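Search this site Search

Block Handover Days: a gallery from the Laduren bench

Hi, and welcome to the page I keep promising people! I spend most of July teaching a two-armed robot to pass small things from one hand to the other, and "teaching" mostly means doing it myself, over and over, with the arms copying me, until there are enough good examples for the model to learn from.

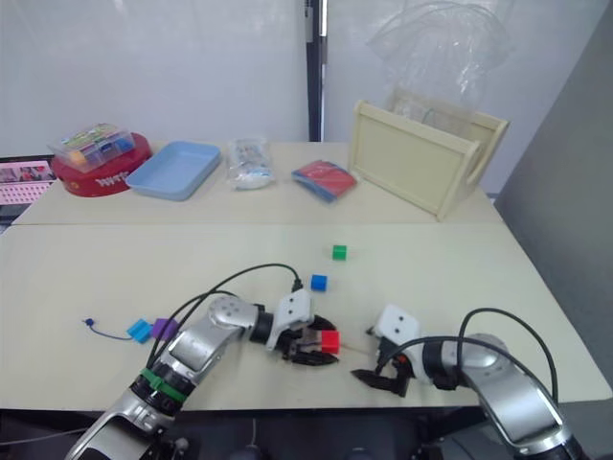

The task this month is the handover. One arm picks something up, the other arm takes it, and it gets put down on the far side. A toddler can do it, and so can I with my own two hands while looking for my coffee. Doing it through the controllers is another matter, and my first afternoon at it was so bad that I deleted the lot and went home early.

We're at 416 episodes that I'm happy with. The target is 545, a number that came from the Drutarport people (they do the training side, I do the moving-things side), and I have never gotten a straight answer on why it isn't a nice round 550. I've stopped asking. I have it written on a sticky note.

A bit about what's going on with the red cube

Red is the color we started with, and by now I could probably find that cube in my sleep. The left gripper does the holding and the right one comes in open, and the whole trick is in how you bring that second hand across. If I go in too fast the model learns to go in too fast, and then it bumps things out of its own fingers, which is a very sad thing to watch after you've spent a week on it. So I come in slow, stop short, line up, and then close. I say "stop short" out loud while I'm doing it. The room has gotten used to this.

The thin wooden stick is in the object list too, and oh, the stick. A cube gives you nice flat faces and forgives you if you're a little off. The stick rolls or tips or points itself at the one place you can't reach, and it's my least favorite thing we own. It's also the object I learn the most from, so it stays.

About the other blocks

I leave the green one and the blue one out on the table even when I'm only working with red. My early sets had one block on a clean table, and the model got wonderfully good at one block on a clean table! Put a second color anywhere near it and it would dither. Now there's always some company out there, and I move it between episodes. Not in any clever pattern, either. I tried a pattern once, and after a while I noticed I was putting green in the back every single time without thinking about it, so these days I roll a die to pick the spot.

The light blue and purple ones live over on the left a lot. The light blue one has the thin cord by it with the little dark blue end piece, and I like having something stringy on the table, as it's the sort of thing that ends up on a real table.

Same goes for the stuff along the back. The red tray with the divided box on it, the empty blue tray, the plastic bags, the wooden crate with the handle hole. I shuffle that row around every so often and I don't fuss over it. Clear plastic is especially good value. It catches the light differently at nine in the morning than it does at four in the afternoon, and I try to get examples at both ends of the day for exactly that reason.

How a session goes

Each batch is 16 episodes and then a break. I used to do longer ones and you could see it in the data: the last few were always sloppy, with little wiggles and a lot of second tries. After the break I play back 2 of them at random before I start again. If either one makes me wince, I go through the whole batch.

What gets kept: clean handovers, and also handovers where I missed the first grab and fixed it calmly. I was told to throw those away at first, and I'm glad we changed our minds, because the robot misses too and somebody has to show it what to do next. What gets tossed: anything where I panicked, anything where I sat still for ages deciding, and the one where I sneezed.

Every episode gets a label in Dinside, our logging tool, with the object, which hand started, and a notes box. I'm supposed to keep the notes short. Mine say things like "nice!" and "too much elbow" and, for a whole page in a row, "stick."

A word on the cables

People who come by always look at the big black loops going up over the arms and ask if they get in the way. They can. I've learned to keep an eye on the slack before I swing a wrist around, and I check both loops at the start of a batch. You do get a feel for it. I have a half-written page about cable routing that I'll put up when I get to it, and anyone with opinions on clips versus wraps should write to me, as I've changed sides on that one already.

Coming up next

Once red is finished I go on to green, then blue, then (deep breath) a full set of nothing but stick. After that the plan is to swap which hand starts, so the right arm holds and the left one comes across. I'm left-handed and I'm weirdly looking forward to it. The Oyewole page has the older drawer-opening sets if you'd like to see me struggle with something bigger, and I'll add more pictures to this one as the count goes up.

Last updated: July

Contact the Laduren bench | © Laduren | Back to top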